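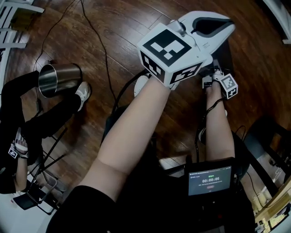 Tips for working with a hand-held gripper kit at home

We have the Noletti kit on loan in our workshop for 8 weeks, and these are the small things I wrote down for the next person. The kit is the white gripper you hold by hand, with the marker cube behind it, and you use it to teach a robot arm household jobs such as picking up a cup.

Put the cables in order first. A cable on the floor goes under your foot very easily when you work sitting down. I fix mine with a strip of Randholm tape, one strip per meter.

Look at the markers before every session. A fingerprint on the black squares is enough to lose the tracking. Wipe with a dry cloth, no kitchen spray.

Steel cups are difficult. The pads hold them well near the rim, less well in the middle. Practice 6 slow grips before you record.

Read the timer on the little screen and be sure it is running. Two times I worked a full Sunday morning for nothing.

Rest your forearm after every 4 recordings. The gripper feels light only in the beginning.

About the price: 1,680 for the full set, and the Ambrose carrying case is extra. For a workshop I find it fair. For one person at home I would rent it first. Spare pads come from Gidon, and they must be ordered in pairs.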